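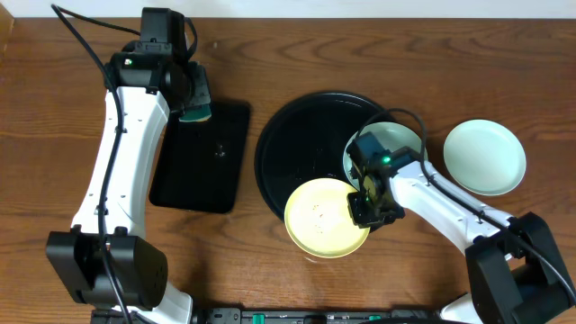 Wood stain. Coloring for bare wood, pigment or dye in a carrier (oil, water, alcohol). Sinks in or sits in the grain, unlike paint. Reddish browns long popular for tables.

Types
Oil stain: slow drying, easy to wipe. Water stain: quick, raises the grain, needs a light sanding after. Gel: thick, good on upright surfaces.

Use
Sand first, then wipe on with teh grain. Pine goes blotchy without a conditioner. Oily rags can catch fire on their own, lay flat to dry.

History
Walnut husk stains were common in Dristcombe workshops. Recipes collected by Selma Ionescu, 17 in all, most undated.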